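Can anything you can buy do mending yet?

bobbin_case
Joined in January
My mother left me a sewing room with over 300 garments in it, most with a popped seam or a missing button. I also run a small alterations counter and hems are most of what comes in. Folding machines exist, vacuum robots exist. Is there anything a normal person or a small shop can buy that does hand sewing? I don't mean an embroidery machine. I mean needle, thread, a torn seam, go.

Rullarska
No. Next question.

The longer version is that cloth is about the worst thing you can hand a machine. It doesn't hold a shape. Every time you move it, it's a different object. Factories get around that with clamps and templates, and they only do it for the same piece over and over. A torn lining in a coat is a one-off every time.

Okafor
I'd say "not yet" instead of no. I work in a shop that makes seat covers. We have a programmable pattern sewer that does the top panel without anyone touching it. Loading it is still a person. So is trimming, and so is anything where two curved edges have to be eased together. Out of 19 steps on one cover the machine does four. They are the four everybody hated, though, so I'm not complaining.

bobbin_case
What did that one cost, if you can say?

Okafor
A lot more than an alterations counter makes. You could pay someone part time for years. It only pays for us above 900 covers of the same model.

skondham_dad
Different chore, same problem. I tried one of the laundry folding machines at a trade show. You clip each shirt on by hand, one at a time. By the time I had clipped it I could have folded it. It refused a fitted sheet completely. My dishwasher is still the best robot in the house, and I have to load that too.

Rullarska
That's the pattern with all of them. The machine does the easy middle and you do both ends.

Mathis Boyer
I don't agree with the flat no. Stitching with a curved needle is something robot instruments can physically do now. People in this thread are talking as if the hands don't exist. They do. The hard parts are the price and who is doing the thinking.

Look at surgical tools. Two arms, one with a needle driver, the other one free to handle thread or tissue. The material is soft, wet and uneven, which is worse than any coat lining I've had on my bench.
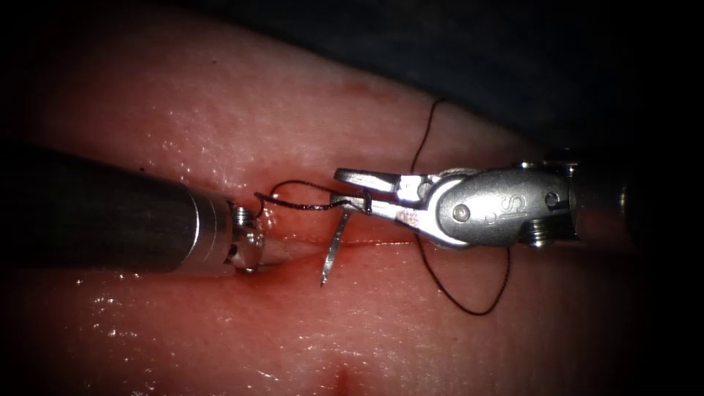
So when somebody says a machine can't handle a limp material, I think they mean a cheap machine can't. In most operating rooms that have these, a surgeon sits at a console and steers every move. Take the surgeon away and you have a research project. For a sewing room that means you would be buying a very expensive pair of tweezers and still doing the mending yourself.

Rullarska
Then we agree. If a person is driving it, it isn't doing the chore.

Mathis Boyer
We agree about today. You said cloth was the obstacle. I'm saying it's the judgment, where to put the next stitch and how hard to pull.

Okafor
Tension is what gets us too. Same thread, same program, new roll of vinyl, and it puckers. A person feels that in two stitches. Ours runs until somebody hears it.

Sketum
Has anyone put an actual price on the mending? My tailor charges by the seam and I'd guess 100 easy ones would still cost less than one year of service on a machine like Okafor's.

bobbin_case
I am the tailor, that's the trouble. But point taken. I'll sort the pile into buttons, straight seams and everything else, and see if I can get a second-hand button machine for the first lot. It still needs me to place the button.

skondham_dad
Get one with a foot pedal. My aunt's had a hand lever and her wrist was sore by lunch.

Rullarska
Button machine is a good call. Check that you can still get needles for it before you pay.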